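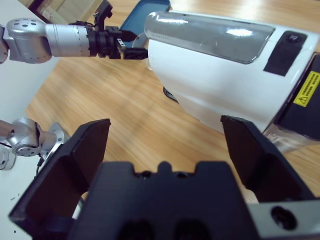

Nneka Isah

I've been making fabric-covered notebooks since March, and I'm hooked. It started with a leftover pillowcase and a plain exercise book from the paper shop in Tiltport, and now I can't walk past a remnant bin without having a rummage (my sister has stopped coming into town with me). If you can cut a fairly straight line and hold a glue brush, you can make one of these in an evening.

Thin cotton is the thing to look for. I tried a lovely thick corduroy first and the corners came out like little cushions! Old shirts are brilliant, and so are the bits left over from quilting. Give everything a good iron before you start, even if you hate ironing as much as I do.

I use ordinary white craft glue, brushed on thinly. My first few had great wet patches soaking through the print because I was far too generous, and one of them stuck itself to the kitchen worktop overnight. Go right out to the edges, smooth the cloth down with the side of your hand and then leave it alone under some heavy books until morning.

The nicest one so far is a mustard floral with a bit of green ribbon for a bookmark. I took 17 notebooks to the summer fair and came home with two, and a lady asked if I'd do her a set for her choir. I said yes before I'd thought about how many people are in a choir.
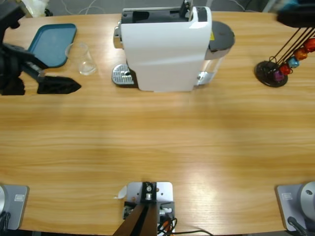 Getting neat corners

Open the book out flat on the back of your fabric and draw round it, then add a border as wide as your thumb. Snip each corner off diagonally, leaving a tiny gap between the cut and the cover. Fold the long sides in first, pinch the little tuck of cloth at each corner with your fingernail, and then bring the short sides over. Glue a sheet of pretty paper inside to hide the raw edges. Mine are usually a bit wonky in there, and they still get used for shopping lists.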